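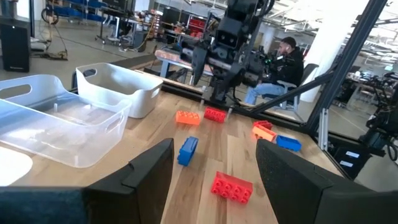 Equipment planning meeting, Thursday afternoon, upstairs at Brukcombe

Minutes by me again, so blame me for the spelling. Wendell Yazzie chaired. We started late while everyone hunted for the spreadsheet (it was in the old folder, of course).

Last meeting's minutes
Fine as written, except that I had the Stitness quote down as final and it wasn't. Fixed.

Grippers
This took up most of the hour! We go through finger pads faster than we planned for, and the brick sorting work is what wears them down. Stitness will sell us a spare set of two-finger grippers with pads for $1,705, and I said let's just order it before the price changes. Wendell asked if we could get by with pads only. We could, for a while, but then a bent finger stops a whole station and we're all standing there looking at it. Agreed to buy the full set. I'm placing the order.

Bricks and bins
The big plastic bricks are holding up great and I'd like more of them, mostly in colors we don't have yet. Red, orange and blue are fine but the sorting gets samey. Green and yellow would help a lot. Bins: I want to stick with the kind that has handle cutouts, and I'd like to try the clear and the white ones on the same task for longer before we pick one for every table. No vote on that, people just nodded. Small money, comes out of supplies.

Second table
Brillside can do a matching butcher-block top in 8 weeks. Their number with the metal framing included came in under the $3,000 we set aside, which made everybody happy, but delivery is extra and they haven't told us how much extra. Wendell will call them. If it goes over, we wait until July and take it from the next budget. I'd rather not wait, for the record.

Service contract
Rugemalira sent 2 options, yearly or pay per visit. I like yearly. Wendell thinks we'd be paying for visits we never use, and he may be right, so he's going to pull the repair log and we'll look at it together next time.

Cables
I brought up cable trays again. They're on the list now, below the table and above the new chairs.

To do
Me: order the gripper set, price green and yellow bricks.
Wendell: delivery cost from Brillside, repair log.

Next meeting same time, same room, once Brillside answers.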